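Fornville

Fornville is a village and former mill settlement on the east bank of the Cullard River. It had 737 residents at the last count and covers the flat ground between the river and a low ridge known locally as the Shelf. The village is governed by a three-member board, elected every 4 years.

History

The first sawmill was built in 1807, at the bend where the river narrows. A gristmill followed on the same race, and the two shared a single dam until the gristmill burned. Most of the early houses were put up by mill hands on long, narrow lots running down to the water, and that pattern can still be traced in the property lines along River Street.

The sawmill changed hands several times. Its last owner, the Ginting family, switched production from construction lumber to furniture blanks and later to turned table legs, which were shipped by rail in bundles of 195. The rail spur was taken up after the mill closed, and its bed is now a footpath.

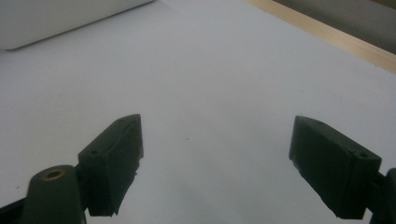

Flooding has shaped much of the village. The river overtops its banks most often in March, when ice breaks up above the bend and jams against the old dam footings. After one severe flood the school, the post office and two churches were moved to higher ground on the Shelf, leaving River Street mostly residential. Historian Francine MacPherson has argued that the move did more to change daily life in Fornville than the closing of the mill – the two halves of the village are joined by one steep road, which is often closed in winter.

Economy

Farming and small workshops employ most people who work in the village itself. Others commute to larger towns downstream. The Griluvetti nursery, on the site of the former lumber yard, grows fruit trees and hedge plants and is the largest private employer. A covered market is held in the old freight shed from May to October.

Landmarks

The stone piers of the mill dam are visible at low water. The freight shed keeps its original roof trusses, which were repaired under the direction of architect Slamet Gunawan. A small museum on the Shelf displays saw blades, account books and flood maps drawn by surveyor Dimas Manurung.

See also

Cullard River
Water-powered sawmills
Ice jams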